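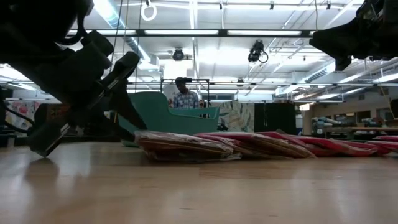 Brallomwood Flat Packs

A labeled set of tabletop arrangements of flat, plastic-wrapped packages. Each record describes how the packages lie on the table, which ones overlap, what the wrapping does to the visible color, and what else stands on or behind the table.

Version 1.2, February 21, 2021

Contents

Summary
What is in a record
Arrangement types
Color and wrapping
Table surfaces
Background objects
Labeling rules
Splits
Folder layout
Known problems
Suggested uses
Changes
Terms

Summary

Name: Brallomwood Flat Packs
Short name: bfp
Records: 469
Language of labels: English (US)
Subject: flat packages in clear or printed plastic wrapping, laid out on tables
Annotation: manual, two passes
Related sets: Haddadin Boxes (rigid cartons), Humolard Pouches (stand-up pouches)

The set was put together at the Emoswood packing room to support work on overlap labels. Existing label sets in the group covered boxes and pouches, where one item mostly hides another completely or leaves it alone. Flat packages behave differently. They slide over one another, prop each other up at a slight tilt, and leave narrow strips of the lower item in view. The labels in this set are built around those strips.

What is in a record

A record is one picture plus one label file. The label file is plain text, one field per line. Fields may appear in any order.

record_id – string, unique within the version
arrangement – one of the types listed in the next section
order – the packages from left to right as seen, written p1, p2, p3 and so on
overlap – pairs of neighboring packages that touch or cover one another
top_of_pair – for each overlap pair, which package lies on top, or "unclear"
cut – packages that continue past the edge of the picture
color – one or two everyday color words per package
wrap – clear, printed, mixed or unclear
surface – table material and tone
background – free text, short
notes – free text, optional

A minimal label file for the row at the top of this page would read:

arrangement: row_overlap
order: p1 p2 p3 p4 p5
overlap: p1-p2 p2-p3 p3-p4 p4-p5
top_of_pair: unclear
cut: p5
color: p1 brown-tan; p2 tan, red-pink top edge; p3 red-pink; p4 red-pink; p5 unlabeled
wrap: unclear
surface: wood, light, glossy
background: large teal-green object, sloped; person behind it

The wrap field is set to "unclear" in that case although p1 has shiny clear wrapping. The field applies to the whole arrangement and takes a definite value only if every package supports it.

Arrangement types

row_overlap
Packages lie in a line and each one rests against or over its neighbor, in the manner of dominoes that have fallen over. Tilt is slight. The row reads as one continuous band from the side.

row_gap
Packages lie in a line with bare table between them. If even one pair touches, the record is row_overlap.

stack
Packages lie one on top of another with at least half of each package covered by the next. Offset stacks count as stacks until less than half is covered, after which they are rows.

fan
Packages share one corner or short edge and spread out from it. There are few of these and they should not be used as a class of their own in a test.

scatter
No line, stack or shared corner. Overlap may or may not be present.

single
One package. Included so that color and wrap labels have simple cases.

The border between row_overlap and an offset stack is the most common source of disagreement. The half-covered rule was added in the second pass and all earlier labels were checked against it. Some borderline records still depend on the viewing height. From a point close to table level, a loose row can look more compressed than it would from above, and labelers were told to judge by what is visible and leave the rest.

Color and wrapping

Color is recorded as seen, through the wrapping. No attempt was made to unwrap a package or to find out what was inside, and the labels say nothing about contents. A package labeled brown-tan may hold anything.

Three effects should be kept in mind when using the color field.

Highlights. Plastic film reflects overhead light along folds and upper edges. In strong cases the highlight is the brightest part of the package and carries no color. Labelers skip highlights and take the color from the next flat area.

Edge color. On many packages the top edge differs from the body. Both are written, body first, edge second, as with p2 in the sample file. If the edge cannot be told apart from a neighboring package, only the body is written.

Crinkling. Loose film creases along the seams and scatters light. It also makes the outline of the package uneven. The outline label follows the film and ignores the shape of the contents.

Color words are limited to a list of 30, kept in colors.txt. The list uses everyday terms (tan, brown, pink, red, teal and similar). Hyphenated pairs such as red-pink are allowed where neither word alone would be chosen by both labelers.

Table surfaces

The surface field has three parts: material, tone and finish. Allowed materials are wood, painted, metal, stone, cloth and unclear. "Wood" means that grain is visible. It makes no claim about whether the top is solid or veneered.

Finish is either glossy or matte. A glossy top carries soft reflections of the lights in the room, and these were mistaken for film edges in several first-pass labels. The rule now in force: a bright patch belongs to a package only if it lies inside the outline of that package.

Faint shadows along the bottom edges of packages are not outlined. They are useful for telling where a package meets the table and may be mentioned in notes.

Background objects

Anything that is not a package or the table goes in the background field. The text is short and stays with shape and color if the object cannot be identified. The teal-green object in the sample file is labeled this way: it has a curved back rising on the left and a lower flat part on the right, and the label does not guess what it is for. "Object, sloped" is a complete and acceptable entry.

People are written as "person" with a position and nothing else. Do not add age, clothing or activity.

The background field is incomplete by design. Labelers list what they consider largest or closest to the packages and may stop there. An item missing from the field should never be read as absent from the room.

Labeling rules

1. Start at the left edge of the picture and work to the right. The first package met is p1.

2. For packages lying at the same distance from the left edge, the one nearer the viewer comes first.

3. A package that runs past the edge of the picture is labeled in full and also listed under cut. Its outline ends at the edge.

4. Do not extend an outline under another package. Hidden parts are left out.

5. Write top_of_pair only if a clear crossing of edges is visible. Two shiny films pressed together often give no readable crossing. Use "unclear" freely.

6. Tilt is not measured. If a package is visibly propped on its neighbor, write "propped" in notes.

7. If a strip of package is too narrow to give a color, leave the package as "unlabeled" in the color field. Keep it in order.

8. The second labeler works without seeing the first file. Differences are settled by a third reading, and the losing value is dropped.

Splits

Main: 389 records
Held out: 80 records

The held-out part was drawn by session, so that no layout appears in both parts. Records from one session often share the same packages moved by a small amount, and a random split by record would leak. Anyone making a new split should use sessions.txt for the same purpose.

Folder layout

bfp/
 pictures/
 labels/
 lists/main.txt
 lists/heldout.txt
 lists/sessions.txt
 colors.txt
 README

Picture and label files share the same base name. Line endings are LF. There are no empty label files. Unpacked, the set takes up nearly 800 MB.

Known problems

Row layouts make up the larger part of the set. Scores averaged over all records mostly reflect rows.

Warm colors are over-represented. Red, pink and tan packages appear far more often than blue or green ones. A color test on this set says little about cool colors.

The value "unclear" is common in top_of_pair. Dropping those pairs leaves a smaller and easier set, and results computed that way should be reported separately.

Low viewing angles hide the back edge of most packages. Length along the viewing direction cannot be recovered from these records and no size label is provided.

In a few label files the notes field contains the word "stack" for what is now typed as row_overlap. The arrangement field is correct. The notes were left as written.

Suggested uses

The set is suited to testing overlap order on thin, shiny items, to checking how well outlines hold up along crinkled film, and to comparing color words given by different labelers. It has also been used together with Haddadin Boxes as a contrast case, with the arrangement types merged to row, stack and other.

It should not be used to identify products, to estimate weight or thickness, or to count stock. The packages were laid out for labeling and the layouts do not follow any shipping or shelf standard.

Changes

1.2
Half-covered rule applied to all records. Color list fixed. Session list added.

1.1
Outlines redrawn on glossy tables. The surface field split into material, tone and finish.

1.0
First internal version, rows and stacks only.

Version 1.3 is planned for May and will add more fan layouts and more matte table surfaces. Record IDs will not change.

Terms

Free for research and teaching. Redistribution is allowed if this file stays with the set. Changed label files must be marked as changed in the notes field. Corrections should quote the record_id, the field, and the proposed value, one correction per line.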